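Section 4: Setting Up Your Willus Under-Sink Filter

Okay, so you've got the box open and the parts spread out. I wrote this section after putting in my own Willus twice (once in the old apartment, once in the house in Parnbridge), so it's the order that works for me. If you bought the countertop version, skip ahead to Section 6, because almost none of this applies to you.

Before you start

Clear everything out from under the sink. I mean everything, even the sponges in the back! You want to be able to lie on your side in there without a bottle of drain cleaner poking you in the ear.

You'll need an adjustable wrench, a towel, a bucket and a flashlight. The Graltitent tape comes in the small bag with the screws. Mine had slipped under the cardboard flap, so check there before you write to anybody about missing parts.

Caution: Turn off the cold water at the shutoff valve before you loosen a single thing. Then open the faucet and let it run until it stops.

4.1 Mounting the bracket

1. Hold the bracket against the side wall of the cabinet, with the arrow pointing up. I like the right side, but go with whichever side your garbage disposal isn't on.

2. Leave a good hand's width under it. The cartridge drops straight down when you change it, and if there's no room you'll be taking the whole bracket off every time (ask me how I know).

3. Mark the two holes with a pencil and put the screws in by hand. A power drill will chew up the cabinet wall.

4. Give the bracket a tug. If it wiggles, take it off and move it over an inch.

4.2 Connecting the lines

5. Put the bucket under the shutoff valve and unscrew the cold line going up to your faucet. A little water will come out, even with the valve closed.

6. Wrap the valve threads with the tape, four turns, going clockwise as you look at the open end. Go the other way and it just bunches up when you tighten.

7. Screw on the Willus tee. Hand tight first, then a quarter turn with the wrench, and stop there.

8. Push the blue tube into the side of the tee until you feel the second click. The first click doesn't count, it's only the collar.

Note: If you cut the tube shorter, cut it square. I used kitchen scissors the first time and got a slanted end that dripped all night.
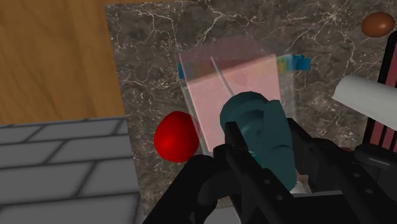
9. Run the other end of the blue tube to the port marked IN on the filter head, and the white tube from OUT up to your faucet line. Keep both of them in loose curves with no kinks.

10. Twist the cartridge up into the head until the two lines match.

4.3 First flush

11. Open the shutoff valve slowly. Slowly! Take a good ten seconds over it and keep the flashlight on the tee while you do.

12. Dry every joint with the towel, wait five minutes, then run a dry finger around each one. If you find a drip, close the valve and go back to step 7 or 8, depending on where it is.

13. Run the cold water for 54 minutes. Yes, it's a long time, and I usually fill the watering cans with it. The first water can look gray from the carbon dust, so don't drink it.

14. Press and hold the button on the counter until it shows 2523. That's the number of gallons left on a full cartridge, and it goes down as you use it. At 466 the light turns yellow, and at 166 it starts to blink, so that's when I order the next one.

Note: The Birhane cartridges fit the same head, but the counter doesn't know the difference. If you use one, write the date on it with a marker and go by the calendar on the Birhane box.

Caution: Don't connect the filter to the hot line. The housing is made for cold water only, and the warranty says so in very small print on the back of the card.

Check the joints again the next morning before you put all your stuff back in the cabinet. Changing the cartridge is covered in Section 5.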